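Maintenance du poste de travail - notes du cours 3
Enseignante : Mirjam Jacobs

Avant d'ouvrir le boîtier, on débranche le cordon secteur et on appuie 30 secondes sur le bouton de marche. Les vis vont dans la coupelle, jamais sur la table.

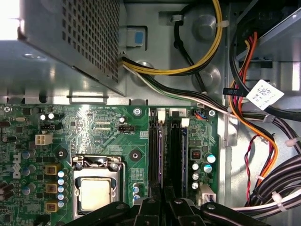 Le câblage interne se lit toujours en partant de l'alimentation. On suit chaque faisceau jusqu'à son connecteur, sans tirer, et on le note sur la fiche. Les fils jaunes et noirs qui sortent à droite du bloc gris font une boucle large, tenue par un collier blanc : ce collier, on ne le coupe pas. En norme ATX, le jaune porte le 12 V et le noir la masse.

Pour le cours prochain : lire la fiche de Robel Abera, pages 1 à 4.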